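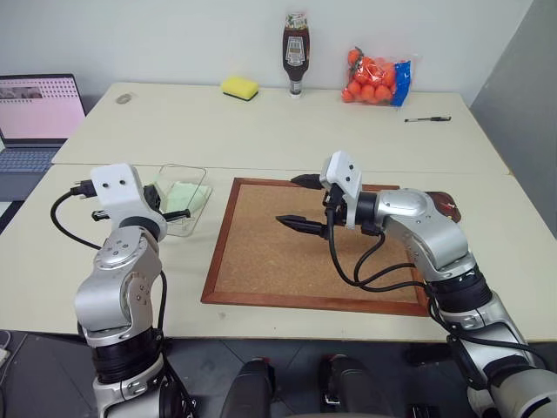

No. 44

Gap Width in Sectional Tabletops

A tabletop made in two sections will show a seam. How much it shows depends on moisture, on how the sections are joined underneath, and on the finish color. Pale finishes are the worst case, as any shadow in the joint reads as a dark line.

I measured mine with feeler gauges in February and again this month. The February gap was 0.4 mm at the center and 0.6 mm at both ends. The current gap is 0.2 mm along the whole length. The building is dry in winter, so the direction of the change is what I expected. The difference between center and ends I put down to the Budow connectors, which pull hardest in the middle.

Czesław Ziółkowski wrote to suggest replacing them with Trilon draw bolts. I priced a set at 400 with shipping and decided against it. Two more connectors, one near each end, should do the same job. Drill the pockets with the sections clamped and upside down. Tighten from the center outward, a quarter turn at a time, and check with a straightedge after each pass.

Do not fill the joint. Filler put in during winter gets squeezed out in summer and leaves a ridge you can feel under paper. Paste wax on the two mating edges is enough to keep crumbs and liquid from settling in.

Height mismatch is a separate problem. I will cover shims in the next post.

Filed under: Workshop Notes, Furniture

Last updated: August 21, 2026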